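Shared-home respite

Shared-home respite is a form of short-term care in which a person who normally lives with a family carer stays for a limited period in the home of another household. The receiving household, usually called the host, is trained and paid by an organising agency. The stay may last a few hours, a night or several weeks. The arrangement differs from residential respite, in which the person stays in a care home, and from sitting services, in which a worker comes to the family's own house while the carer goes out.

The term is used mainly for services to older people and to adults with learning disabilities. Similar arrangements for children are normally treated as a branch of fostering and are governed by separate rules.

Contents
Terminology
Matching and introduction
The stay
Hosts
The Endora scheme
Payment
Criticism
See also

Terminology

Agencies use a variety of names for the service, among them "host family breaks", "short stays" and "home-to-home care". The person receiving care is commonly called the guest, although some agencies prefer "visitor" and a few older documents use "client". The relative or friend who provides care for the rest of the year is the family carer. Where two people in one household care for each other, both may be guests, and one of them is then named as the main contact for paperwork.

"Respite" itself has been criticised by disabled people's groups, which object to the suggestion that time away from them is a relief. The phrase "short break" has replaced it in much official writing. Both remain in general use, and many families use neither, speaking simply of "going to stay" with the host by name.
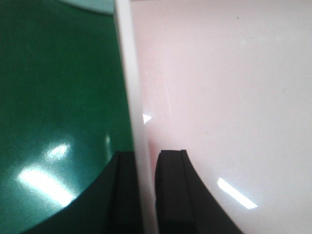
A narrow white strip between glossy green and pale pink surfaces.

Matching and introduction

Most agencies begin with a visit to the family home, during which a coordinator writes a profile of the guest. The profile covers health, medicines, mobility and communication, and also household matters such as meal times, pets, religious observance, smoking and whether the guest sleeps with a light on. Hosts complete a profile of the same kind. The coordinator then proposes a match, and either side may decline it without giving a reason.

A first meeting is held at the guest's own home wherever possible. It is followed by tea or a meal at the host's home, and then by a single overnight stay. Longer stays are offered only after this sequence has been completed. In an emergency, such as the sudden admission of a family carer to hospital, the sequence may be shortened, in which case a coordinator is expected to be present at the handover and to telephone on the first evening.

Guests with dementia are often introduced more slowly. Repeated short afternoons in the same room, at the same time of day, are generally preferred to one long visit. Familiar bedding and a familiar cup are usually brought from home.

The stay

The daily routine is agreed in writing beforehand. The guest takes part in the ordinary life of the house and is not normally left alone in it unless the agreement allows this. Attendance at a day centre, a job or a place of worship continues as usual, and the host provides or arranges transport.

Medicines are handed over in their original packaging, with a written chart. Hosts may prompt a guest to take medicine and, after training, may give it. Injections and wound care remain the task of a visiting nurse. A notebook travels with the guest between the two homes and records meals, sleep, falls, visitors and anything out of the ordinary. Some agencies have replaced the notebook with a shared electronic record, and others keep both.

Contact with the family carer during the stay is a matter of preference. Some guests telephone every evening. Others become distressed by calls, and for them the host sends a message to the carer instead.
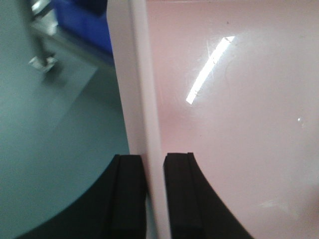
Lamisi Odoi
Entry last revised: Tuesday, October 27, 2020

Hosts

Hosts are recruited from the general public. No nursing qualification is required, although a large share of applicants have worked in care, teaching or catering. Couples, single people and households with children at home are all accepted. An applicant must have a spare bedroom, and a guest who cannot manage stairs is placed only where there is a bedroom and a toilet on the ground floor.

Assessment takes several months. It includes a criminal record check, references, a medical report, an inspection of the house and interviews with every adult who lives there. Training covers first aid, safe moving and handling, food hygiene, the protection of vulnerable adults and the keeping of records. An approval panel makes the final decision and reviews it every year.

A host may normally have no more than two guests at one time, and only where the guests have met and are content to share the house. Hosts are treated as self-employed by most agencies, which affects their tax, pension and sick pay. A host who falls ill is covered by a second host known to the guest, called the link host.

The Endora scheme

The Endora scheme operates in the town of Grurniver and the villages to its east. It was set up by Mistusura, a home care agency, after the closure of Chaudhry House, a residential home that had kept four beds for short stays. Families who had used those beds were offered either a place in a home outside the district or an introduction to a host.

The scheme opened in September with 10 approved hosts. It now has 54, and has a waiting list for guests who need help during the night. Its most recent annual report recorded 2,681 nights of care. Weekend stays make up the greater part of the total, followed by single weekday nights and by summer holidays.

Endora differs from most schemes in two respects. The first is that guests are invited to give a reference for their host, which is read to the approval panel at each yearly review. The second is the "return tea", at which the host visits the guest's family home at least once a year so that the visiting does not run entirely in one direction. The return tea was introduced at the request of guests and was at first unpaid. Hosts are now paid for the time and for travel.

The office is on the upper floor of the Mistusura building and keeps an out-of-hours telephone line, answered by coordinators in turn. Chaudhry House was later converted into flats.

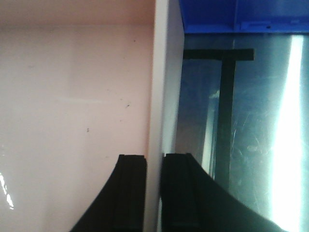

Bernice Sowah, in a comment submitted on an earlier version of this entry, wrote that the account of the scheme gave too little space to the last day of a stay. Her mother had been a guest on several occasions and had found the return home harder than the departure, and she asked that agencies plan both journeys with equal care. She added that a return before lunch had suited her mother better than one in the evening, and that the notebook had been of most use to her in the two days afterwards.

Later guidance issued to Endora hosts includes a section on the return home. It recommends that the time be fixed in advance, that the host remain for a short while after arriving, and that no medical appointment be booked for the same day.

Payment

Hosts receive a fee for each night, with a lower rate for day visits. The fee is intended to cover food, heating and laundry as well as the host's time. Higher rates are paid for guests who need help at night or who cannot be left alone in a room.

The guest's contribution depends on a financial assessment. Those with low savings pay little or nothing, and the remainder is met by the local authority. Families who arrange stays privately pay the full charge, which is generally lower than that of a care home and higher than that of a sitting service for the same number of hours. Outings, hairdressing and newspapers are paid for by the guest.

Cancellation terms vary a good deal between agencies. 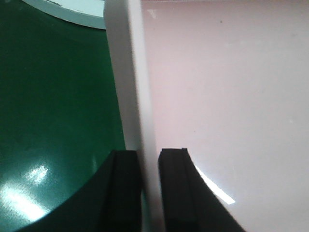
Many charge nothing if a stay is cancelled on medical grounds and half the fee if it is cancelled for any other reason within a week of the start date. Hosts whose bookings are withdrawn at short notice may be offered an emergency placement for the same nights, but are not obliged to accept it.

Insurance is arranged by the agency for injury to the guest and for damage to the host's property. The host's own household insurer must be told of the arrangement, and some insurers require a change to the policy before the first guest arrives.

Criticism

Objections to shared-home respite have come from several directions. Trade unions have questioned the self-employed status of hosts and the absence of paid leave. Some family carers have reported that introductions take too long to be of help when they are already exhausted. Others have described unease at seeing a relative eat or sleep better in another person's house, a reaction that coordinators are now commonly trained to discuss at the first visit.

Inspectors have drawn attention to the difficulty of monitoring care in private homes. Unannounced visits are made, but less often than in residential homes, and an agency with few coordinators may depend heavily on what the host writes down. Against this, supporters point out that guests usually return to the same host for years and are well known to the people looking after them.

Availability is uneven. Rural districts tend to have suitable houses but long journeys between them, while in large towns spare bedrooms are scarce and ground-floor rooms scarcer. Wheelchair users wait longest in both.

See also

Adult placement
Befriending
Day centre
Family carer
Residential respite
Sitting service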